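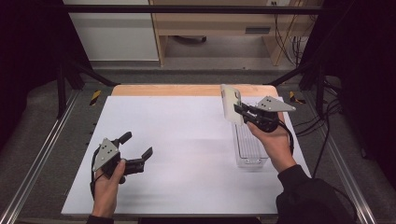

Skidier Hand-Held Gripper Pair

Used for recording demonstrations without a robot in the room. Sold as a left and right set, cabled, black jaws, gray side plates. From Darncombe, in stock.

We sell these and we use them, so a few warnings before you order.

The Painemal brochure says a person with no training can record 400 usable examples in a day. We have not managed it. Our best day gave 250 we would keep, on one easy job: pick up a flat part, lower it into an open container, let go. The rest were thrown out for the usual faults. Hands moved too fast, the part slipped, or the operator fixed a bad grasp halfway through and the recording taught the fix as if it were the plan.

What you get for the money is speed of setup and a grip that feels close to what the robot will have. What you do not get is a trained system. Our own set for that one job holds 2,622 recordings, and 782 of those were made again after we changed containers. A model that learned on one box did badly on the next. Anyone who tells you otherwise should show you the second box.

Good for: two-handed table work, light parts, short tasks.
Poor for: heavy parts, anything needing fingertip feel, long shifts. Wrists get tired — plan on breaks.

In the carton: left gripper, right gripper, two cables, spare jaw tips, printed setup sheet.
Not included: table, rails, computer, recording software. The Vestari software works with this set but is licensed by the seat, and the trial version will not export.

Returns accepted within 30 days if the jaws are unmarked. Page checked 2024-05-04.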